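Notebook, opinion pages / contributor blogs
Wed 10 April

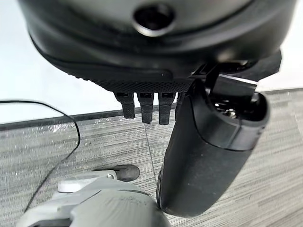 Who answers for a contributor post when a reader says it is wrong? The contributor answers first, in writing, and the desk decides whether a correction line goes on top. Mounir wants that wording on the apply page too. Agreed, not done yet.

Went through the Pereyra post again. It's an op-ed on the border talks, 1,143 words, and it quotes a column from another paper in two places. First quote is fine. Second one drops half a sentence and changes the meaning. Sent it back to Pereyra with both versions side by side. Left the post up with a note until we hear.

Report button: the reports go to the old Elton inbox, which only Shirley can open. She exported the lot, 616 messages going back to August. Plenty are readers arguing with the writer. I've started tagging them:
fact
tone
spam
other
Stopped at 90. "Tone" is too wide, half of what's in there is really a complaint about the headline, and we write the headlines. Split that off tomorrow.

Disclaimer text. Three versions live at the moment, depending on the template. The short one on mobile leaves out the part about third parties. Shirley Boychuk has the approved copy. Keep it under 300 characters or the mobile box folds.

Brovden feed still pulls posts without the byline, so contributor pieces show up over there looking like ours. Wrote to them again. If no reply, cut the feed for blogs only and leave news alone.

Mounir Ait Ali asked if unsigned posts should be allowed. My view is no for politics. He'll draft something.

To do: mobile template, headline tag, chase Pereyra, get a second login for the inbox.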